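ロボットに「お手本」を見せる人、募集します!(未経験の方、大歓迎です)

はじめまして、Stustineで遠隔操作チームのまとめ役をしているNotburga Aignerです。名前が読みにくいとよく言われるので、みなさん気軽に「ノッティ」と呼んでください。

うちのチームは今、Toprakというプロジェクトで、ロボットに机の上の作業を教えています。教えるといってもプログラムを書くわけじゃなくて、人がコントローラーを握ってロボットの手を動かし、つかむ、運ぶ、置く、といった動きをひたすらやって見せるんです。その記録がそのまま学習の材料になります。1月からここまでに1373本のお手本がたまったんですが、動かしているのがいつも同じ顔ぶれなので、どうしても手つきに癖が出てきちゃって(私の癖は、置く直前に一瞬ためらうことらしいです)。それで、新しい手を探しています!

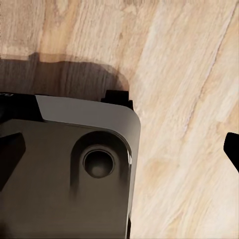

応募の前にいちばん聞かれるのが「難しくないですか?」という質問です。最初の日はシミュレーターの中だけで練習するので、何をどこにぶつけても大丈夫。慣れるまで戸惑うのは、たぶん見え方のほうだと思います。手を真上から近くで見る視点だと、本体がどーんと左下をふさいで、反対側の指は右端に先っぽしか出てきません。指を大きく開いているときは特にそうで、間の木目ばかり見てしまうんですよね。私は机に落ちる影もちらちら見ながら動かしています。コツは人それぞれなので、自分のやり方を見つけてもらえたらうれしいです。

シミュレーターに慣れたら、2日目からは実機です。遠隔操作のほかに、ロボットの腕を直接手で持って動かす日もあります。こちらは粘土をこねるみたいで楽しい、という人と、肩がこる、という人にきれいに分かれます。私は後者です。

募集の中身はこんな感じです。

募集人数:11名
場所:Brirkilside 2階の作業室
内容:シミュレーターでの練習、遠隔操作、手で直接動かす教示
1回の長さ:40分を3セット(間に休憩あり、お茶とお菓子も出ます)
目標:期間中に1人300本のお手本を記録
謝礼:1回ごとにお支払い。金額は説明会でお伝えします
締め切り:2022/03/11

18歳以上で、週に2回来られる方ならどなたでも応募できます。ゲームが得意かどうかは問いません。左利きの方は今とても少ないので、ぜひ!眼鏡もそのままで大丈夫です。操作の記録には名前を付けず、番号だけで管理します。途中でやめたくなったら、そう言ってもらえればそこで終わりにできますし、それまでの分の謝礼もちゃんとお支払いします。

機材まわりはVestiaから来ているHoi-yan Hsiaoさんが見てくれています。コントローラーの高さや椅子が合わないときは、我慢しないで彼女に声をかけてくださいね。

応募は、このページの申し込みフォームからお願いします。お名前、来られる曜日と時間帯、利き手を書いてください。志望動機は一行で十分です。返信は私が書いているので少しお待たせするかもしれませんが、全員に必ずお返事します。見学だけしたいという方も、フォームの備考欄に「見学希望」と入れて送ってください。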